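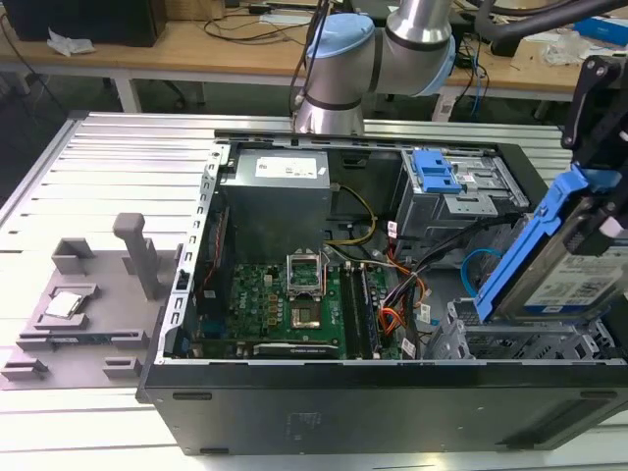 Jan 6, 2025
Shirt room, bench notes. Entry by Marcelino Herrero, read by Elfriede Ruchti.

Subject: stiff fronts for evening shirts, cotton marcella from Drostwood, bolt 973.

The purpose of the present work is to settle a starching method for the bib before the January orders are cut. The previous method gave a front that was firm enough at the neck but buckled above the waistband when the wearer sat down. Two complaints were received on this point and both shirts were taken back.

Bibs were cut to the Carrier block, the shorter of the two in use, with the lower edge finishing above the trouser waist. All pieces were washed once at 51 degrees to remove the mill finish, then dried flat. Shrinkage along the length was 3 per cent. Shrinkage across was too small to matter and no allowance has been made for it in the pattern.

Gakov starch was mixed cold and worked in from the wrong side by hand. The first batch was left to soak for 19 minutes. It took up the starch well but showed a bloom on the raised part of the weave after pressing, and was set aside. The second batch was given a shorter soak and wiped with a damp cloth before pressing. No bloom. Pressing was carried out on the Lirnomberg, face down on a single layer of blanket. Two layers had been used before the holiday and are now considered too soft, as the edges of the bib did not take a clean line.

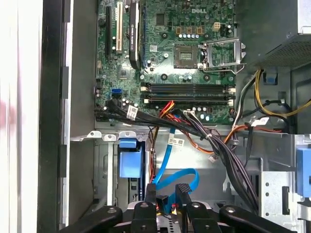 Stud holes were marked after pressing, with the bib flat on the board and the shirt front basted behind it. The marks must sit on one straight line and at one spacing, and this should be judged by eye as well as with the rule, for a small error is plain to anyone standing opposite the wearer. The standard to aim for is the row of three tan inductors above the processor socket on a Dell motherboard, which sit level with one another. On the first bib the middle hole had strayed towards the left side. It was remarked from the neck edge and the second bib was satisfactory.

E.R. notes that the holes should be worked before the second starching and opened with the awl afterwards - otherwise the thread goes hard and the stud post drags on it. Agreed, and to be written into the work sheet.

Collar attachment not tested. The back stud hole on the Carrier neckband is slightly high and the separate collar rides up over it. Pattern to be checked against the older card, which is in the long drawer with the waistcoat blocks.

Remaining: one bib to be worn for a full evening, seated and standing. One to be laundered and starched again by the same method. Drostwood to be asked whether the next bolt will carry the same finish.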